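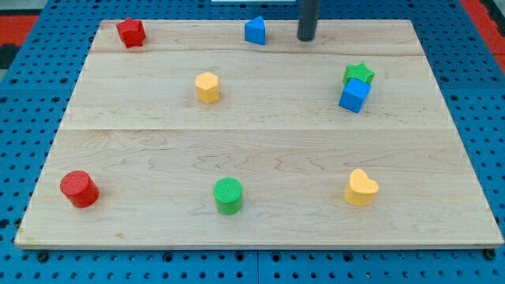
About us

Brutisico advises public bodies on development finance. The firm was set up by Lanari and Đorđević, two consultancies that had shared work on rural credit and municipal budgeting before they merged. The head office is in Tomach.

What we do

Our work falls into two areas. The first is public financial management: budget preparation, treasury systems, debt recording and the training of finance ministry staff. The second is support to small firms, mainly through the design and review of credit guarantee schemes and matching grants.

We are normally engaged by a ministry, a local authority or a lender. Contracts run from a single review to a programme of several years. Advisers are placed in the client's own offices where the contract allows it, and reports are written in the working language of the client.

Staff and governance

Brutisico employs 34 permanent staff and draws on a register of more than 200 associates, among them economists, auditors, statisticians and lawyers. Lanari and Đorđević each hold 50 per cent of the shares. Accounts are closed at the end of December and audited by an outside firm.

Independence

We do not lend, hold client funds or take equity in the firms that our programmes support. Staff who have worked for a client within the past 2 years are not assigned to evaluations of that client.

Tenders and associate applications are handled by the Tomach office.

Page last updated May 31, 2025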